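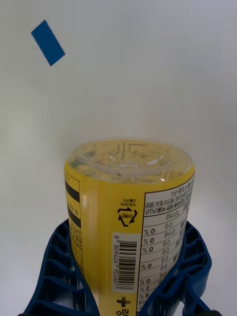

Bottle Recycling at the Jirstead Building: Changes from August

The Facilities Office thanks all staff and residents of the Jirstead Building for their support of the beverage container program. During the last collection period, 1,109 plastic bottles were received at the ground floor station, of which 527 could not be accepted in the condition in which they arrived. Most of these still held liquid or had been mixed with food packaging.

Beginning in August, the following arrangements will apply.

Bottles should be emptied fully, rinsed once, and left upside down to drain before they are placed in the bin. A drain rack has been installed beside the sink in each floor pantry. Please do not leave bottles on the rack overnight.

Wrap-around labels should be removed where they come away by hand. If a label will not come off, the bottle may still be deposited. Before removing a label, please check it for the recycling symbol and the material marking. Bottles marked PET go in the clear bin. All other plastics go in the gray bin next to the service elevator. On imported drinks the accompanying text may be in Korean or another language, but the letters PET are often printed close to the triangle of arrows.

Caps are collected separately in the jar on the pantry counter.

The bins will be emptied every Wednesday at 3 p.m. by our contractor, Plornell. Each bin holds up to 2,000 crushed bottles, and departments expecting large quantities after an event are asked to give notice to Tirta Pangaribuan in the Facilities Office.

A 15-minute briefing for floor representatives will be led by Nilmini Uddin in the Owusu Room. Representatives who are unable to attend may request the printed guidelines from the front desk.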